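Praltura Table Setting - Data Card and Item Notes

Version 4
Last updated: Wednesday, April 3, 2019
Maintainer: Juniper Calloway
Item list and labels: Esperanza Fitzsimmons, Marcus Benavides

Summary

Praltura Table Setting covers the laying and clearing of a single place at a small table. Each session uses one placemat, one plate, one tray and a small amount of flatware. The release holds 159 sessions and 3747 labeled segments. Food and drink are outside its scope.

The labels describe the tableware and where it rests. They are meant for work on place-setting order, object state and contact with glossy or patterned surfaces.

Contents

sessions/ one folder per session
labels/ segment labels, one text file per session
items.txt item names and short notes
layouts.txt target layouts by code
CHANGES.txt edits since version 1

Items

placemat
Striped, woven, in white, gray, beige and muted orange. The stripes are not evenly spaced: one side is lighter, the other denser and darker. The label "mat_dark_near" means that the dense side faces the seat. Sessions with the mat turned the other way carry "mat_dark_far". Do not merge the two, as plate edges are easier to find against the darker stripes.

plate_white
White, glossy, shallow, with a wide rim. Fine concentric ridges follow the edge. The shape falls between a plate and a bowl, and early label files used both words. Version 4 uses "plate_white" throughout.

tray_rabbit
Light beige, rectangular, rounded corners, raised rim. Printed with the word "Rabbit" and a line drawing of a rabbit in one corner. The drawing is the reference for orientation. With "tray_rot_0" it is at the lower right as seen from the seat.

knife_table, fork_table
Silver-colored. Direction is given by the blade for the knife and by the tines for the fork. "toward_seat" and "away_from_seat" are the only two values, so a knife lying at an angle takes whichever value is closer.

Layouts

L1 - plate centered on placemat, flatware on tray, tray overlapping the near edge of the mat
L2 - plate centered on placemat, fork left, knife right, tray removed
L3 - plate on tray, flatware on mat
L4 - everything on tray, mat bare

A session starts in one layout and ends in another. Layout codes are written start first, for example L1-L2. Clearing sessions all end in L4.

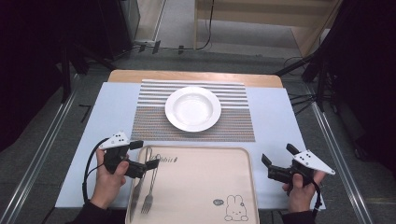
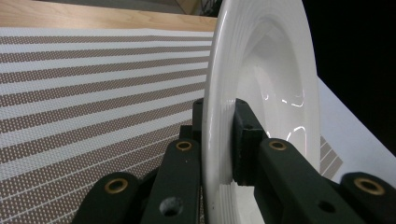 Figure 1. First picture: plate on the striped placemat, knife and fork on the rabbit tray. Second picture: the white plate held upright on its edge, with the ridged rim in view.

Plate states

flat - base resting on mat, tray or table
tilted - one part of the rim raised, base still partly supported
on_edge - upright or close to it
lifted - clear of every surface

"on_edge" takes priority over "lifted" when both could apply. Wanda Holloway checked this rule against 23 sessions in February and found it easier to apply consistently than the earlier angle threshold. The threshold files are kept in labels/old/ for comparison and should not be mixed with current labels.

Labeling rules

1. A segment begins when an item is first touched and ends when it is released.
2. If two items move together, label the one being held. A fork carried on the tray does not get its own segment.
3. Small corrections to an item already in position are labeled "adjust".
4. Centering is judged by eye against the placemat, with no measured tolerance.
5. A mat that shifts while the plate is being placed is marked "mat_slip", even if it is straightened later.

Known issues

- Highlights on the plate can look like a second rim. Automatic outlines fail most often in the well, where streaks of light follow the curve.
- The script on the tray is often covered by flatware. Do not rely on it for orientation - use the rabbit drawing.
- Knife and fork are close in tone and overlap in some L1 starts. In those cases the fork label is less reliable.
- The pale tray has low contrast with the lighter side of the mat. This mainly affects sessions labeled "mat_dark_far".
- The plate's ridges are lost at low resolution. Keep the full-size files if rim texture matters to your task.

Changes in version 4

- "bowl_white" and "dish_white" replaced by "plate_white"
- L4 added
- "mat_slip" separated from "adjust"
- Direction values for flatware corrected by Thaddeus Mercado

Corrections

Send the session folder name, the segment number and the proposed label to the maintainer. Corrections to items.txt should name the item and quote the line as it stands. Accepted corrections are listed in CHANGES.txt under the next version number.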